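Ticket: Crime and courts map, pins missing and wrong after update
Opened by: Milovan Živković, Karville newsroom
Assigned to: Tihomir Bošković, Viltia support
Status: Open, workaround in place

Milovan Živković, 21st February
The public incident map on our crime page stopped showing older reports after this morning's update. Anything published in the last day is fine. Everything before that is gone from the map, though the stories still open from the archive. We also have two break-ins from Hiltville showing up on the harbour in Karville, in the same place as the body recovered there last week. Readers have started emailing about it and the police media office has rung once. Please treat as urgent.

Tihomir Bošković
Confirmed at our end. The map should be holding just over 2,000 reports and is returning 200. That is the default page limit, so the update has reset your feed settings. I have put the limit back. Please clear the cache and check again.

Milovan Živković
Cleared. Older pins are back on desktop. On my phone it still stops at 200. The two break-ins are still on the harbour.

Tihomir Bošković
The phone app keeps its own copy for up to four hours, so leave that one for now. For the break-ins, can you send me the address field exactly as the reporter typed it?

Milovan Živković
First one is "Popescu Street, near the bottle shop". Second is just "Popescu". No town in either. 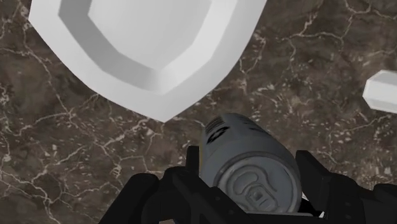 Tihomir Bošković
The address lookup is the cause of the second fault. With no town given it falls back to the last pin saved, and the last pin saved before those two was the harbour one. I have moved both by hand to the middle of Popescu Street in Hiltville. While I was in there I saw the laneway layer has also gone back to its old style, thin white and cream lines on dark brown, and at full zoom it looks like the veining in that marble - you can't tell a street from a lot boundary. Switching it to the plain grey base fixes it. I have done this on the test page only. Let me know if you want it live.

Milovan Živković
Yes, make it live please. Can the lookup be set to refuse a report with no town? The wrong pins put two burglaries on top of a homicide and we had to run a correction.

Tihomir Bošković
Grey base is live. Refusing blank towns needs a change to the entry form, and that is booked for the March release. Until then I have set any report without a town to save as a draft with no pin. The reporter will see a yellow notice.

Milovan Živković
Tested with a dummy report, saved as draft, notice showed. Phone app has now caught up and older pins are there. One thing left - the filter for court matters lists 15 sentencing reports under "missing persons". They were right yesterday.

Tihomir Bošković
Category numbers look to have shifted by one in the update. Checking the import log. Please don't re-tag them by hand or they will move again when I run the fix.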